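Fodau Chores: data card

Version 1.2, November 20, 2018

Summary

Fodau Chores is a collection of manipulation episodes covering household and light shop-floor work: folding and moving cloth, clearing surfaces, sorting small parts into trays. It was put together to answer a narrow question, namely which of these jobs a two-finger arm can do today without help, and at what point it fails on the ones it cannot do. The short answer is that it can do few of them to a standard a person would accept. The longer answer is in the section on results.

The release holds 2,000 episodes. Of these, 440 involve cloth. The remainder are rigid objects and are described in the separate Prastley parts sheet.

Contents of the release

episodes/ one folder per episode, numbered from 0001
labels.csv task, outcome, failure stage
splits/ train, validation and test lists
tools/ reader and replay scripts
CHANGES plain text, newest entry first

Each episode folder contains wrist camera frames, joint positions, gripper opening and a short text file with the task instruction. Force readings are present only for episodes recorded at Salem. The Luvero arm has no force sensor, and the field is left blank there, not set to zero. Scripts that treat blank as zero will report very gentle grasps.

How the cloth tasks are set up

A single piece of cloth is laid on a flat surface. Start positions vary: flat, partly folded over, or bunched. The instruction names one action, such as "pick up the corner", "fold in half" or "move the cloth to the left". An episode begins with the arm clear of the cloth and ends when the operator presses stop or the time limit is reached.

Corner picks are the base skill. Folding, hanging and spreading all depend on getting hold of one corner and only one layer of it. For this reason the cloth set is weighted towards them, and the approach to the corner is recorded at the full frame rate even in the reduced download.

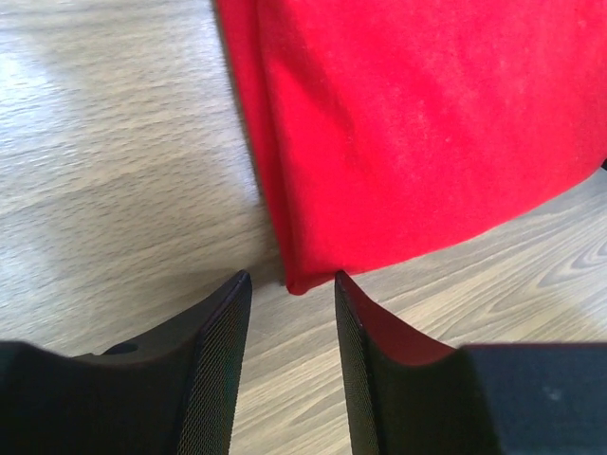 The last few millimetres of an approach matter more than the rest of the path. If the fingertips close too high they meet above the material and come away with nothing. If they press too low they stall against the surface, and the arm stops on its current limit. A corner that curls up slightly is easier to take than one lying dead flat. Thick or napped fabric is easier again, as there is something for the pads to bite on. Thin cotton remains the worst case in the set.

Outcome labels

success: the instruction was carried out and the cloth was released
partial: the cloth was grasped but the instruction was not completed
miss: the gripper closed without holding the cloth
stall: the arm stopped on a limit
void: operator error or lost frames

Labels were set by hand from replay. Where a second layer of cloth was picked up together with the first, the episode is marked partial even if the final fold looked tidy. Users who care only about the end state may wish to relabel these. The failure stage column takes one of four values: approach, grasp, carry, release.

Results to date

The baseline policy supplied in tools/ was run on corner picks and on full folds. Corner picks from a flat start are usable with retries allowed. Full folds are not. Most failed folds go wrong at the second grasp, when the cloth has shifted and the policy still reaches for where the corner used to be.

Bunched starts were tried and abandoned for the baseline. A person shakes the cloth out and looks again. The arm has no equivalent move, and a scripted shake written in May threw the cloth off the table often enough to be withdrawn. The script is kept in tools/old for anyone who wants it.

On this evidence, laundry is not a job to hand over yet. Moving a single cloth from one place to another, on a clear surface with fixed lighting, is within reach. Anything that needs the machine to find out what state the cloth is in still needs a person close by.

Known problems

Glare on pale surfaces upsets the corner detector, mainly in morning recordings.

Episode 0419 has its frames in reverse order. It has been left in place so that numbering does not change. The reader skips it by default.

There are 9 episodes with the wrong instruction text. They are listed in CHANGES and will be corrected in the next version.

Finger pads were replaced partway through recording. Grip on smooth fabric differs before and after, and the change is not marked in labels.csv.

Suggested use

Training and testing of grasp policies for cloth, and study of failure stages. The set is too small and too uniform to support claims about homes in general. Please report results separately for Salem and Luvero episodes, and state whether retries were allowed.

Getting started

Unpack the archive, then run tools/check to verify the files. Run tools/replay with an episode number to view it. Replay needs no arm attached.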